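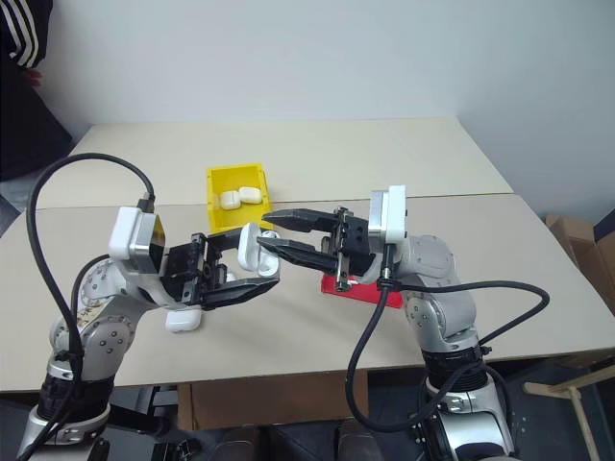
7.4 Handover faults (both arms stop, code 300)

Code 300 means the receiving gripper was told it had the part and disagreed. Both arms freeze where they are, usually with the part in one gripper and the other hovering beside it, looking hopeful.

Caution: A frozen arm is still a powered arm. Keep hands, sleeves and opinions outside the work area until step 2 is done.

1. Press Hold on the Evow console. Wait for the steady amber light.
2. Switch both arms to Service. They will sag slightly. Let them.
3. Support the part with one hand, then choose Release on the giving side only. Releasing both sides is how Chornovol cell 2 lost a case under the cabinets in July.
4. Pick up any parts lying on the table. The planner does not know they are there and will drive a wrist into them with complete confidence.
5. Check that each cable loop swings free through a full wrist turn. A snagged loop drags the gripper off line and gets logged as a grip fault — the software blames the fingers for everything.
6. Open Grip Settings and confirm the closing force reads 200. If it reads 995, someone has been "helping." Set it back.
7. Run one handover at Slow, with a finger on Hold.

Note: Clearing code 300 from the menu without steps 3 to 5 does work, for one cycle.

If the fault returns twice in a shift, leave the cell in Service and send the log to Fereshteh Kazemi. Send the whole log, please. A phone photo of the last line doesn't count.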